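I gave up the allotment shed in December and have been trying ever since to work out where to keep seed potatoes. They want cool, they want some light, and they don't want frost. My apartment has warm rooms and one freezing balcony, with nothing in between.

Last year I bought 11 varieties, which was too many. Hemi Hollis had the plot next to mine and grew one kind only, and his rows were always heavier. This year I ordered two kinds from Novholm - an early one and a late one - and told myself to stop reading the catalog after that.
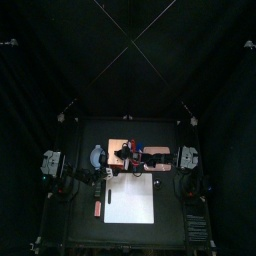
Dark table, cords crossed overhead.

The early ones came first. I laid them out in egg cartons with the eyes up, the way Piret Grīnberga showed me when I started. She used to say that a short, dark, stubby sprout is worth three long white ones. The long white ones snap when you plant them, and then you wait another two weeks for the potato to try again.

I moved the cartons twice. The kitchen was too warm and the sprouts went leggy in days. The stairwell was better, but the neighbors use it for bicycles and one carton got knocked down the steps. I lost four potatoes to bruising. I cut one open to check and it was gray most of the way through, so I threw out all four.

They are now on the floor of the spare room with the radiator off and the door shut. I put a thermometer in there and it stays cool enough.

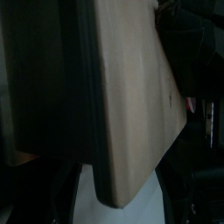 The late ones are a different problem. You don't want them sprouting yet, so they should be darker and colder than the early ones, and I only have the one spare room. For now they are in a paper sack inside a closet on the north wall. I look in once a week and take out anything soft.

Valdis Kazlauskienė wrote to ask whether I was going to cut my seed potatoes this year. I'm not. I tried it two seasons ago with the big ones, let the cut sides dry for a couple of days and planted them in a wet spring. Half of them rotted. If the tubers are egg-sized I plant them whole, and if they're bigger I still plant them whole and accept that I've paid for some extra potato.
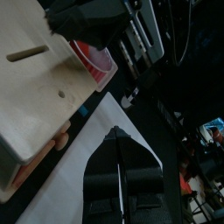 Storage after the harvest is the part I most want to fix. Last fall I used plastic tubs with lids, and the potatoes sweated and went bad from the bottom up. I want wooden boxes this time, plain ones, with some way for air to get in. The plywood box here has a long rounded slot cut through the top, and I think a slot like that would do the job and give me something to grab when I carry it. I'd add a second one at the other end. Uldis Sproģis has a jigsaw and has said I can borrow it, so I only need to buy the wood.

The new plot is at Eseck, and I haven't dug any of it yet. The soil is heavier than I'm used to. I plan to put in the earlies when the ground stops sticking to my boots, and the lates a few weeks after that. If it's still too wet I'll start a few in buckets on the balcony and bring them in at night.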